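**Ticket: label printer drops the last line of every address**
Status: solved (hooray!)
Raised by: Girish Jaiswal, Grosstead office
Kit: Rultamitz label printer, Faslow mailing program

**09:10** Morning all. We're sending the March seed swap packets out, 200 of them, and the printer leaves the postcode off every label. The name, street and town come out lovely and crisp. The preview on screen shows all the lines, so I was sure it was the printer. Switched it off and on, new roll in, same again.

**09:35** Tried the obvious bits:

- cleaned the print head with the little pen that came in the box
- swapped the USB lead for the one from the scanner
- printed the built-in test page (perfect, right down to the bottom border!)

So the printer itself can reach the bottom of the label, and that cheered me up no end.

**10:20** Had a good dig in the Faslow settings. There's a page called "Stock" that I'd never opened in my life, and it has a drop-down for label height. Ours was set to "Auto". I changed it to the tall label and printed one for the Chaturvedi order. Postcode there, but now the name had gone from the top! I was oddly delighted, as it meant the text was moving about and I could chase it.
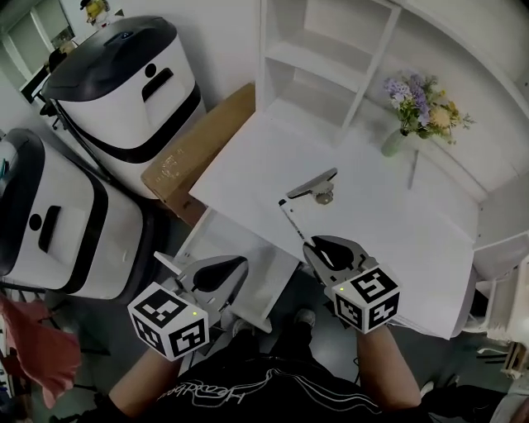 **11:05** Found a second margin setting hiding in the printer's own preferences, under "Advanced", then "Offsets". Somebody had put 160 in the vertical box. No idea what the units are, the help page doesn't say. Set it to zero, saved, printed again. All the lines there, name and postcode both, and nicely centred. I did a small dance by the filing cabinet.

**11:15** Printed ten more to be sure. Number four was a bit faint on the left, but I'd put the roll in crooked, so that one's on me.

**11:50** New wrinkle: if you close Faslow and open it again, the height goes back to "Auto". The offset stays put. Saving the layout under a new name fixes it, so I've made one called "Grosstead tall" and it has survived two restarts so far.

**What to do if it comes back**

1. Open Faslow and pick the "Grosstead tall" layout.
2. Check the vertical offset in the printer preferences is zero.
3. Print one label before you print the lot!

**14:30** All 200 done and stuck on. The box says there are 1,000 labels on a roll, so we've plenty left for the summer catalogue. If anyone knows what the offset units are, please add a note underneath, I'd love to know.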